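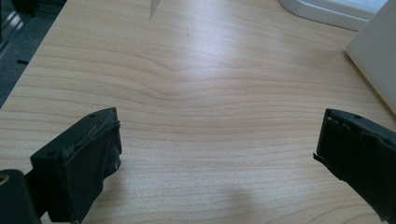 Pale wood and plenty of light.

I have been trying to write a letter to my aunt Rocío for most of a month now, and what I've done instead is think about letters, read about letters, buy stamps (far too many stamps, the ones with the garden flowers on them) and make a great deal of tea. So I thought I'd come over to the blog and warm up my hand a little, so to speak, and maybe by the time I've finished with you I'll be ready for her.

My grandmother, Lizeth Cusi, wrote letters every Sunday after lunch. She'd push the fruit bowl to one side and sit down with her pad and her blue pen and her glasses on the end of her nose, and we children were expected to go outside and be loud somewhere else. She wrote to her sister, to two cousins, to a priest she'd known as a girl, and to a woman she had met once on a long bus ride and never saw again. They kept that up for years! I asked her once what on earth they found to say to each other and she told me, mostly the weather, and then what they'd cooked, and then whatever was left.

I think of that often when I get stuck. Mostly the weather, then what you cooked, then whatever is left. I've never had better writing advice and I did take a class.

When she died we found the letters she'd received in a suitcase under the bed, tied up in kitchen string by person. My cousin Jhair took the suitcase home because he had the dry closet, and over one winter he and I went through them on the phone, him reading aloud and me putting my feet up and crying now and then. Some of them were so dull. I want to be fair about this. There was a whole run about a gutter. But you'd get through a page and a half of gutter and then there'd be a line like "I dreamed we were both small again and you would not share the swing," and the two of us would have to stop for a minute.

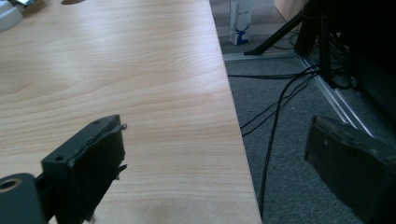 Photo: Yurani Quispe

I was a good correspondent myself until I was nineteen or so, and then I wasn't. Email came along and I was going to be wonderful at that, and for a while I was, long chatty things with three postscripts. Then those got shorter too. Now I send my aunt a thumbs up and a little yellow face, and she sends back a rose, and that's us up to date.

What set me off again was a real letter, from Walter Puma of all people, who lived next door to us when I was small and who must be well into his eighties. He'd found my address through my mother. Two sheets, both sides, in that upright handwriting they used to teach, with the lines creeping uphill toward the right. He told me that his tomatoes had split, that he had given up driving and missed it less than he'd feared, and that he still had the mixing bowl my mother lent him and felt bad about it. I read it standing up in the hall with my bag still on my shoulder. Then I sat down and read it again.

I answered him the same evening, before I could get fancy about it, and I think that's where I have gone wrong with Rocío. With Walter I just picked up the pen. With her I've got it into my head that it has to be a proper letter, one that makes up for all the roses, and so I've started it 7 times and every one of them begins with an apology. Who wants to open an envelope and be apologized to for a page?

A few things I've picked up again, in case you're thinking of writing to somebody too. Cheap paper is easier than nice paper. I have a box of lovely cream sheets that was a present and I freeze up every time I look at it, whereas on a yellow legal pad I'll tell you anything. Number your pages if you go past two. Don't read it over more than once. And put the stamp on the envelope before you start, which sounds silly, but I hate to waste a stamp and it has gotten me to the mailbox more than once.

Her birthday is in October, so I do have a deadline of sorts. I'm going to tell her it's been windy and the screen door won't stay shut, and that I made her lentils on Tuesday and put in too much cumin again. After that I'd like to ask her about the swing, and whether she ever heard that story, and which of them was right.

If you've got a letter you've been putting off, do tell me who it's for down in the comments. The kettle's on and I'm off to find my pen.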